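How a Robot Arm Learns a Kitchen Job
Clerndale Robotics Club: Pages for Younger Readers

A robot arm is a chain of stiff parts called links. The places where links meet are called joints. Each joint has a motor inside that turns it, and a sensor that measures how far it has turned. A computer reads the sensors and sends new orders to the motors.

The club's project for the Plemirbridge student competition is named Jardine. The task is to pick up a small object from a kitchen counter and set it down in another spot. People do this without thinking. A robot needs a number for every part of the motion.
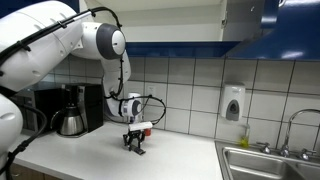 The hand at the end of an arm is called a gripper. Before it closes, the program must know three things: where the object is, how high the counter is, and how wide to open the fingers. If the height is wrong by a little, the fingers press on the counter or close on air.

Cables carry power and signals. They need enough slack for the joints to bend, and they must be tied so they do not catch on anything.

Students move the arm through the task by remote control, and the computer saves each try. One saved try is called a demonstration. The club had 211 demonstrations by November. The goal is 700.

A learning program then studies the demonstrations and works out which motion fits which position.

Words to know
Link: a stiff part of the arm.
Joint: a place where the arm bends or turns.
Gripper: the hand of the robot.
Demonstration: one saved try at the task.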